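Counter clearing, week two

Saturday, May 11, 2019

We have moved on from the block-stacking set. The new task is clearing small trash off a kitchen counter by hand, with one gripper in each fist, and the Gatmont group wants 50 clean episodes before anyone trains on it. I have 33. Floarea Enache went through them on Thursday and threw out four for jaw closures that started before the wrist had stopped moving.

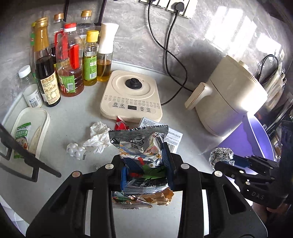
Thin packaging is harder to demonstrate than anything rigid. The jaws report an opening width, and a wrapper at full closure reads almost the same as no wrapper at all, so the policy has to learn the grasp from the camera. A crumpled silver snack packet hanging between the jaws is about the best case – it is large, it is shiny, and there is plenty of it below the grip. A ball of foil is easier on the width signal and worse on approach, as it rolls when a finger brushes it. I now come down on foil from above and on flat scraps from the side, and I keep to that in every episode. Mixed strategies cost us most of the Dullum set last year.

Release needs the same discipline. Open fully over the bucket, hold for a beat, then retract. Half-open releases leave film stuck to the pads, and the next segment starts with a false grasp.
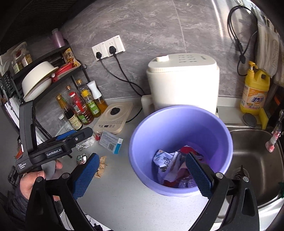 Jaws open over the purple bucket, with more litter still on the counter.

Remaining for next week: 17 episodes plus replacements for Floarea's four, and a decision on whether tissue counts as one class with paper. I say no.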